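The Great Socket Shortage

When Flirkell Lodge opened in Derthorpe, its architects allowed each bedroom one double socket — lavish, for people who owned a lamp and a wireless. The village now has 924 residents and, by my reckoning, rather more chargers. Guests arrive on Saturday and are behind the wardrobe before the kettle's on. I have stayed 9 nights and met most of the skirting board. 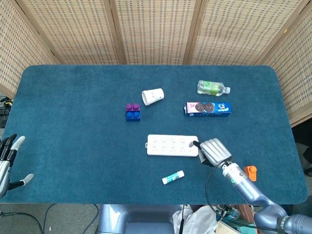
One guest from Stunwood wrote in the visitors' book that she'd slept beautifully, once she had picked the phone over the bedside light. The next entry asks for an extension lead.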